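4. Recogida de textiles sobre la cama

Esta sección explica cómo preparar y ejecutar la rutina de toallas y paños con el kit doméstico Skenau. Conviene leer antes la sección 3 (calibración de la pinza). La rutina está pensada para coger una pieza suelta, levantarla y llevarla a un punto de descarga. El doblado sigue siendo experimental, véase 4.4.

4.1 Antes de empezar

1. Extienda la colcha y retire cojines, cargadores y prendas pequeñas.
2. Coloque una sola pieza de tela sobre la cama, a más de 40 cm del borde.
3. Encienda una luz uniforme. Las ventanas a contraluz empeoran la detección de los bordes.
4. Compruebe que las almohadillas de los dedos están limpias y bien pegadas.

Nota: las telas de pelo grueso se localizan mejor si contrastan con la superficie. Una toalla blanca sobre una colcha blanca suele exigir selección manual en la pantalla.

4.2 Aproximación y agarre

1. En el menú Tareas, elija Textiles y después Pieza única.
2. Lleve la pinza abierta hasta la tela, con los dos dedos enfrentados.
3. Sitúe un pliegue entre las almohadillas. Si la tela está lisa, forme uno con la mano.
4. Pulse Cerrar y espere la señal de contacto.
5. Levante despacio. La velocidad máxima en este modo es de 125 mm por segundo.
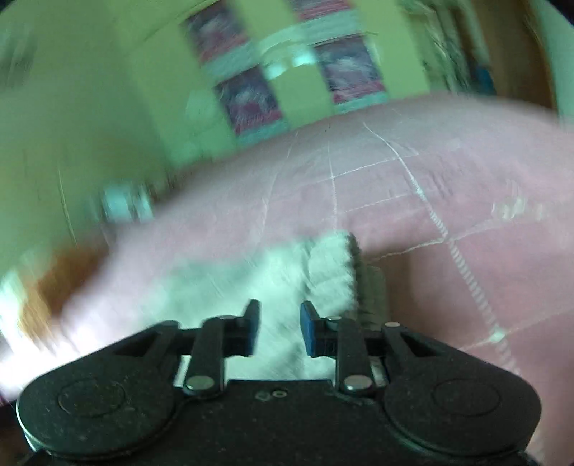
Figura 4-1. Pinza abierta ante una tela blanca de felpa, sobre colcha rosa. Almohadillas azules en la cara interior de los dedos.

Si la pinza cierra en vacío, ábrala, baje unos milímetros y repita. Tras tres intentos fallidos el programa se detiene y pide confirmación.

Precaución: las colchas con costuras o pespuntes en relieve pueden engancharse junto con la toalla. Si nota que la colcha se levanta, pulse Parar y suelte a mano. No tire de la tela con la pinza cerrada.

4.3 Descarga

1. Marque el punto de descarga en el plano de la habitación.
2. Deje libre una superficie de 300 mm de lado como mínimo.
3. Confirme con Soltar. La pinza se abre y retrocede.

4.4 Qué puede esperar hoy

En las pruebas hechas en el taller de Trusarcombe desde noviembre, el traslado de una toalla suelta funcionó bien en la mayoría de los casos. El doblado es otra cosa: con toallas de mano, la versión actual necesita 8 minutos por pieza y el resultado casi siempre hay que repasarlo. Hacer la cama completa queda fuera de las funciones del kit - el brazo no llega al lado opuesto y una sola pinza no puede tensar la colcha.

No deje la rutina sin vigilancia ni la use con personas o animales en la cama.

4.5 Mantenimiento

- Quite el polvo del cuerpo central y de las articulaciones con un paño seco.
- Retire las hilachas que queden entre los dedos después de cada sesión.
- Cambie las dos almohadillas a la vez. El recambio Sosa es compatible; el Burbridge requiere el adaptador descrito en el anexo B.

Revisión de esta sección: 1 de febrero.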